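Dillton Metal Works Adds Press Brake Bending and Tube Forming at Its Main Plant

DILLTON — Rana Fabrication announced in September that it has opened a bending and forming department at its Dillton plant. The department takes in sheet and plate bending, tube forming and light stamping, and it is open to outside customers as well as to the company's own assembly shop.

Until now, Rana cut and welded parts on site and sent most formed work to other shops. Customers who ordered brackets, guards or enclosures often waited while flat blanks traveled out for bending and came back for welding and finish. With the new department, a part can be cut, bent, welded and packed under the same roof.

"We were shipping flat parts across the county and paying to have them shipped back," said Ramesh Khurana, general manager of Rana Fabrication. "Customers would call to ask where an order was, and the answer was that it was on a truck. We got tired of giving that answer."

The department has 3 press brakes. The largest handles long parts such as machine guards, chutes and trailer panels. The other 2 are set up for smaller repeat work, with tooling that can be changed between jobs without a crane. A rotary draw bender forms round and square tube for handrails, cart frames and roll cages. Mild steel, stainless steel and aluminum can be run in all of these machines, and the shop will quote other metals on request.
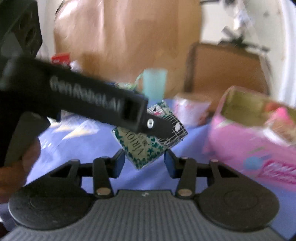 The added floor space came from moving finished goods storage into the north building. The company also laid a new concrete pad under the largest brake and ran new power to that side of the plant. Production in the cutting and welding areas continued during the work, with some jobs moved to the evening shift.

Rana is also introducing Hokus, its in-house name for a bend planning service offered with every quote. Under Hokus, a member of the forming crew reviews the customer's drawing before the job is priced. The reviewer checks the inside bend radius, the distance from holes to bend lines, flange length and grain direction, then sends back notes if something on the drawing will cause trouble at the brake. There is no separate charge for the review.

"Most of the problems we see are small," Khurana said. "A hole sits too close to the bend and pulls out of round. A flange is too short to reach across the die. If we catch it on the drawing, the customer changes one number. If we catch it on the floor, there's a stack of scrap."

The company built up to the opening with a trial period using its own parts. During that time the crew formed 1,028 brackets for a line of conveyor stands and kept inspection records on each lot. Those records were used to set the bend allowances now on file for the materials the shop runs most often. Customers who want to use the same allowances in their own flat patterns can ask the estimating desk for a copy.

Tool care is part of the department's daily routine. Punches and dies are wiped down and checked at each changeover, and blades on the corner notcher are pulled for sharpening on a fixed schedule. The crew logs wear on a sheet posted at each machine. The column for blade condition is headed Dullness, and the name has stuck as the crew's word for the whole log.

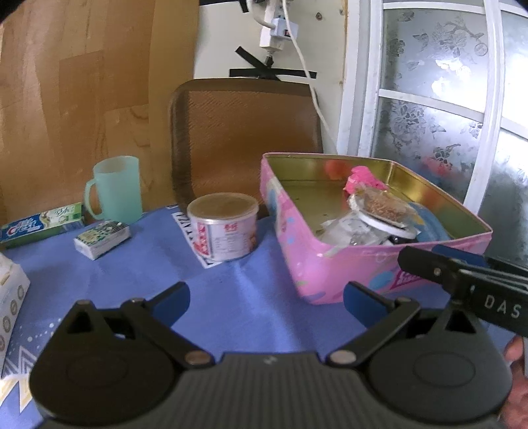
Rana Fabrication, Dillton.

Orders can be placed for single prototypes, short runs and scheduled releases. Drawings may be sent as standard CAD files or as dimensioned prints. Customers who already buy cut or welded parts from Rana do not need to open a new account, and existing part numbers can be changed over to include forming when the next order is entered. Customer-supplied blanks are accepted, provided the material grade and thickness are marked on the packing slip.

Powder coating and plating will still be done by outside finishers. Rana will arrange that work and deliver finished parts where a customer asks for it.

The forming department runs on first and second shift. Plant visits can be arranged through the front office, and closed shoes are required on the floor. Safety glasses are provided at the door.

About Rana Fabrication

Rana Fabrication cuts, forms and welds metal parts for equipment builders, farm suppliers, contractors and repair shops. The company has 101 employees at its Dillton plant.

Contact: Front Office, Rana Fabrication, Dillton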